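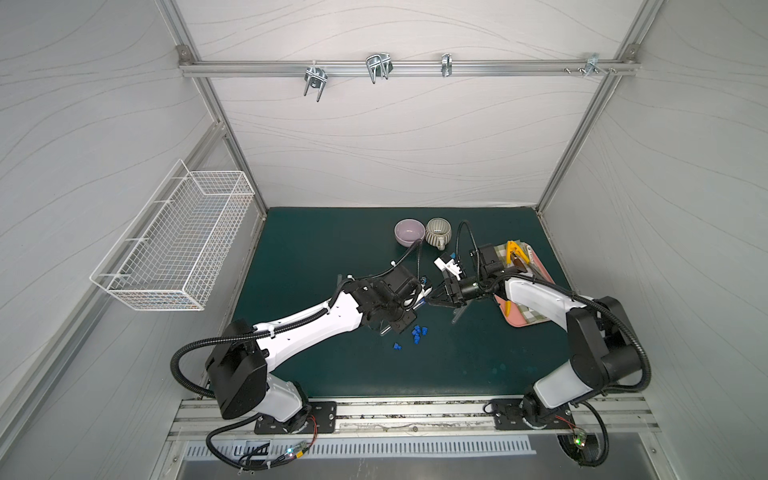

Drita Matić writes that the whole thing is overblown, that she has lived on Parine Avenue through three official visits and all anyone needs is a full fridge and a bit of patience. She may be right about the fridge. I'm less sure about the patience.

Household Tips: When the Motorcade Comes Down Your Street
Last updated 27/01/2023

The delegation from Kiruder is coming to Hatness, the governor will ride along, and the city has mailed a glossy sheet to all 143 homes on the route. It tells you to "enjoy this historic occasion." It does not tell you what to do about your trash. What follows comes from the October visit, when much of the official advice didn't hold up.

Parking
The sheet promises 72 hours' notice before cars are towed. In October the signs went up the evening before. Move your car when you get the mailer and don't wait for a sign. Side streets within 100 yards of the route may be closed too, whatever the map says.

Trash and yard things
Bins have to be off the curb. So do planters, loose bricks, ladders and anything with a lid. The city says crews will "store items safely." Živko Angelovski's recycling bin was stored safely somewhere and he is still asking for it. Write your house number on yours in paint. Marker washes off.

If there's no room in the garage, stand the bins in the bathtub on an old sheet. Rinse them first with hot water and dish soap, and leave the lids up until they dry.

Windows
You may get a knock asking you to keep street-side windows shut. I haven't seen a written rule on this and neither has anyone I asked at city hall. Shut them anyway if you want a quiet morning, but cook something that doesn't smell. Cabbage is out. So is fish.

Food
Perić, the grocery on the corner, closes for the day, and delivery drivers will be turned back at the barriers. Shop two days ahead. Soup keeps, and so does a pot of beans. Bread goes stale faster in the fridge than on the counter, so freeze half the loaf, sliced, and toast it as you need it.
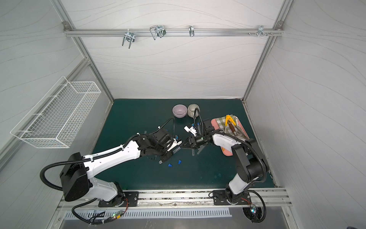 Milk freezes fine too if you pour a little out of the jug first so it has room to swell. Thaw it in the fridge overnight and shake it hard. I would skip the "visit day hamper" that a few shops are advertising, which as far as I can tell is crackers at a higher price.

Flags and bunting
The mailer says free flags will be handed out. Last time there was one box and it was gone by breakfast. If you hang your own, use painter's tape on the window trim, since packing tape lifts the paint. Take it down within a day or so. Azra Nedeljković left hers up all winter and had to scrape the glue off with warm vinegar and a plastic card.

Noise
Helicopters start early. Pets go in a back room with a radio on low. I'm told the flyover was canceled this year, but I was told that in October as well.

Claims for damage
There is a form. It runs six pages and wants receipts. Take pictures of your fence and lawn the night before, and keep a copy of everything you hand in.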